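Subject: Re: [household-automation] Readiness for domestic chores
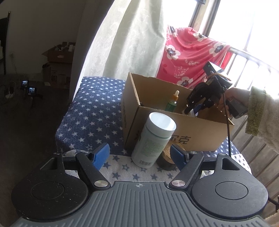

Can a machine put away the contents of a bathroom shelf yet?
Under supervision and with familiar items, it can; left alone in a private home, it is not dependable.

Tanveer Mughal wrote:
> Members at Drudham ask whether packing bottles
> and jars into a carton may be listed as a
> finished task in the July report.

The Fitbridge office advises against that listing. Of 397 packing attempts logged at Akisari, roughly 15 needed a person to step in, and 8 of those involved screw caps. The task should remain under "assisted" until 3 sites have reported.

Fitbridge Office, Rainer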